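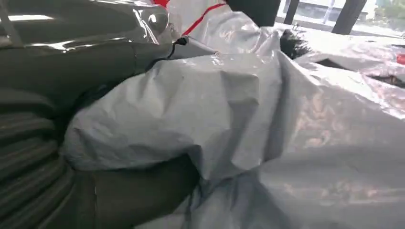 Reading time: 3 minutes

Support ticket: Drotby handling kit, evaluation unit
Site: Flisby
Opened: October 2018
Priority: Normal
Status: Open, pending vendor reply

Summary of issue
The kit is under review at Flisby for the handling of soft plastic packages. During the evaluation, the controller stopped the arm with a grip confirmation fault when the hand closed on thin, wrinkled material. Rigid items did not produce the fault. The evaluation team requests guidance from Rultovico before the review period is extended.

Initial checks
Power, network and emergency stop circuits were confirmed to be in order. The hand was run through its opening and closing routine with no load and completed it without a message. The fault was then reproduced in 9 of 40 attempts using the default grip profile. 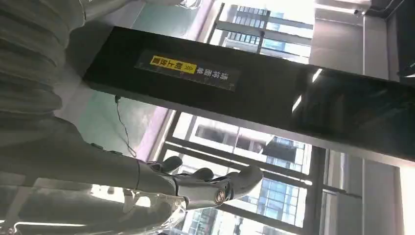
The default profile waits for a firm contact reading before the lift begins. On loose sheeting the reading rises slowly, and the controller appears to time out before the threshold is met. Finger position at the time of the fault was within the expected range, so a mechanical cause is considered unlikely – although it has not been ruled out.

Vendor response
Rultovico support advised loading the Min profile, which lowers the contact threshold and lengthens the wait. The profile was installed and the controller restarted. In a second run of 40 attempts, the fault occurred 3 times.
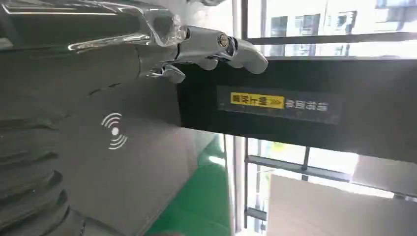

Reading time: 1 minute

Follow-up
The result is an improvement but remains above the limit of one fault per run stated in the evaluation terms. Logs from both runs have been attached to this ticket.

Items requested from Rultovico:
Recommended wait setting for thin plastic
Confirmation that the Min profile is covered by the 6-month service plan
Written procedure for returning to the default profile

The unit will remain on the Min profile until a reply is received. Staff should not change the threshold by hand – any change must be entered in this ticket first.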